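Cooking for the Late Shift

Els Verhoeven ran the kitchen at a staff canteen in Hinmont until it closed, and now she writes short recipe booklets for people who work nights. The first, a stapled pamphlet of soups and rice dishes, had a print run of 600 copies. The second is due in July. She talked to us at 4 in the afternoon, before what she calls her morning coffee.

Verhoeven did not set out to write anything. The canteen fed people coming off a shift at the Fusteck warehouse, and they kept asking her what to eat on their days off.

"They'd get home at six in the morning and have cereal, or nothing," she says. "Then they'd wake up at two in the afternoon and be starving, and the whole house had already had lunch. I started writing things on the backs of order slips."

Ningsih Wattimena, a packer, collected those slips and typed them up. She is still the first person to read a new recipe, and she sends most of them back with changes.

"Ningsih takes things out," Verhoeven says. "I had a chicken dish with a marinade and a separate sauce. She wrote 'no' next to the marinade. She was right. You're tired, you've got one bowl and one board, and you want to sit down." 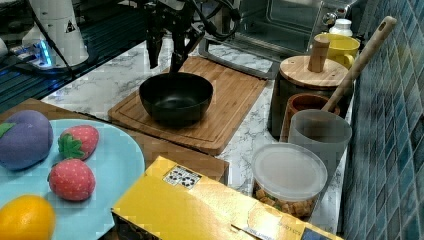

A deep bowl and a board with a juice groove.

The one-bowl rule now runs through the whole second booklet. Everything is cut on a single board, vegetables first and meat last, and goes into the bowl or straight into the pan. Verhoeven says the order matters more than the knife.

"People spend a lot of money on a knife. I've used the same cheap one for years. I get it sharpened at Pattinasarany, the hardware shop, and they do it while I wait."

She is less relaxed about timing. Most of the recipes come in two versions, one for the meal before a shift and one for the meal after. The version for before has more rice or potato. The one for after is smaller and goes easy on the chili.

"I can't tell you what that does to your sleep, I'm a cook," she says. "I can tell you what people said to me over the counter. They said a big hot plate of food at seven in the morning kept them up."

Some of the recipes came from customers. Izzati Pelupessy gave her a fish and tomato dish that can be eaten cold. Dimas Oei, a driver, gave her an egg sandwich that Verhoeven thought was too plain to print.

"Everybody makes the sandwich," she says. "It's the page I get the most mail about."
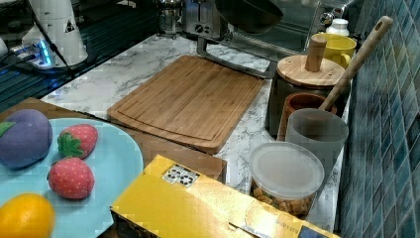 Bamboo board on a marble-patterned countertop.

The canteen closed when the building was sold. Verhoeven was offered a job at a hotel in Arside and turned it down, mainly because of the drive. She does some catering and spends two mornings a week on the booklets. Masanobu Oshima, who used to wash dishes at the canteen, does the layout on his home computer. The printing bill for the first one came to $695, and she made it back through sales at the warehouse gate and by mail.

Asked whether she misses the canteen, she thinks about it for a while.

"I miss the noise around midnight. I don't miss the ordering. I still wake up thinking I've forgotten the onions."

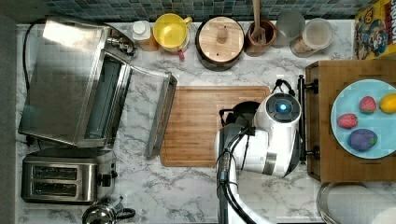

Els Verhoeven's advice for new night workers

Cook on your first day off, when you still have some energy, and freeze half of it in single portions. Label the lids. "You think you'll remember what it is, and you won't."

Make toast. She means it as a serious suggestion. Toast with beans, eggs or leftover stew is in the second booklet three times.

Eat sitting down, even if it's only ten minutes, and leave the dishes until you've slept.

The second booklet will be sold by mail and at the Hinmont library. Verhoeven is already collecting recipes for a third, on baking, and says Wattimena has crossed out two of the cakes.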